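Sideo Thin Film Set: data card and notes for users

Version 3 of the card, October. Please read the part about calibration before you use the width values.

What is in the set

The Sideo Thin Film Set is a collection of short recordings made with hand-held grippers. A person holds the gripper, moves it to an object, closes it, lifts, and puts the object down again. The objects are soft, thin and often transparent: shopping bags, packing film, bin liners, bubble sheet, food bags. There are 1578 recordings in the main part and 60 in a small test part, which should be kept for the end and never used for training.

We made the set in order to compare two grippers which we had to choose between. The first is the Bravov, a linkage gripper with long links and metal bushings at the joints. The second is the Kendalov, in which both fingers slide on one rail. Both carry the same camera and the same finger pads. We wanted to know which of them gives cleaner data when the object has almost no stiffness, and if a policy learned with one can be used with the other.

How the recordings were made

All recordings come from ordinary rooms: offices, a kitchen, a store room and a corridor. We did not prepare special lighting. The curtains were open or closed as the people who use the room had left them. The operator got a card with one sentence, for example "take the bag by its fold and move it to the left", and was free in everything else.

Each recording contains:
- the video from the camera on the gripper
- the opening width, in millimetres
- the position and rotation of the tool, estimated from video and motion sensor
- the sentence from the card
- a label for the result: held, slipped, torn, or no contact

The label was given by a second person, who watched the recording afterwards. When this person was not sure, the label is "unclear". We ask you not to count "unclear" as a failure.

Thin plastic and the linkage

The greatest difficulty was plastic film lying over the Bravov. The links are open, and a light bag can go over and around them as well as between the fingers. In such a recording the camera sees a lot of white film with bright streaks, and the joints stand in front of it or come out from under it. The position estimate suffers too, as the film covers the points on the desk or the wall that it needs. 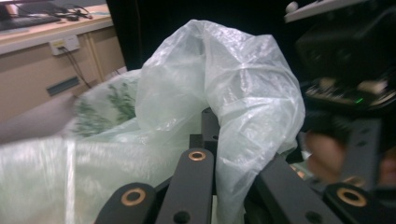 Mahasneh wrote to us after trying the first version that the film on the links is a fault of the gripper and should be filtered out, and that a cover of thin fabric over the joints had solved it on their side in one afternoon. We tried the cover. It keeps the bag away from the bushings, but it also hides the links from the camera, and our width check uses the links. For this reason the set is published without the cover. If you want to filter, use the field film_on_links, which has the values 0, 1 and 2. Value 2 means that at least one joint is fully hidden for more than a second.

Comparison of the two grippers

For film, the Kendalov was easier. Its body is closed and there are fewer places for a bag to catch. Operators complained that it is heavy at the front, and the recordings became shorter towards the end of a session.

The Bravov opens wider and gives a better feeling of the object in the hand. For stiff bags and bubble sheet we prefer it clearly. For very thin film we can not recommend it without some protection of the joints. Two of our operators do not agree with this and continue to use it for everything.

Calibration

The opening width of the Bravov was calibrated again after recording 1000. Before this number the values are too large by 2 mm when the gripper is nearly closed. We left the raw values as they are. The script fix_width.py corrects them and must be run only once, as it does not check if the correction was made before.

The camera has fixed focus. Things close to the lens and things moving fast are blurred.

Known problems

The operator's hand is visible in many recordings. We did not mask it.

Recording numbers go up to 2041, but there are gaps. The missing numbers are recordings which were deleted for bad timing between video and sensor.

Keyboards, cables and sockets appear in the background of the office recordings. A model trained only on these may learn the desk together with the bag. Please mix the rooms.

Use

The set is free for research and teaching. If you publish a result, write which gripper you used and if you filtered by film_on_links. Corrections to the labels are welcome; send them as a plain table with the recording number and the new label.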